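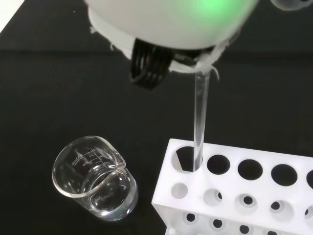 Riven Bench Service: Frequently Asked Questions

What is the Riven Bench Service?
Riven supplies and maintains a robotic arm and hand for routine wet work in teaching and testing laboratories. The service is managed from our Hinley office.

Which tasks are covered?
The standard plan covers moving tubes, placing them in a rack, and stirring liquids in small beakers.
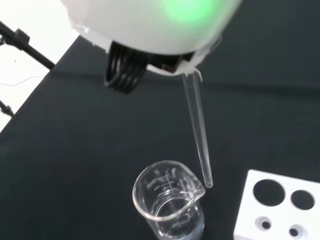 Custom tasks may be requested in writing and are quoted separately.

Is special glassware required?
Customers may use their own glassware, subject to approval at setup. Stirring is done with a thin glass rod held between the fingertips of the hand, and the beaker may stand directly on a cloth-covered table. 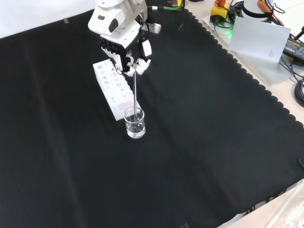
Setup takes about 32 hours of staff time. The rack should be assigned a regular place at this stage, and it may be kept right beside the beaker. Any later change of layout must be reported to Riven.

What does the service cost?
The standard plan is $2,336 per month.
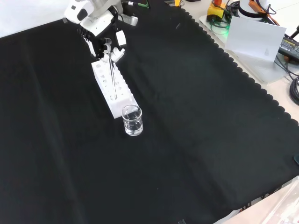
The extended plan, at $2,558 per month, adds 2 maintenance visits per year.

Related items
Furukawa Rack Set
Paka Training Plan
Service Terms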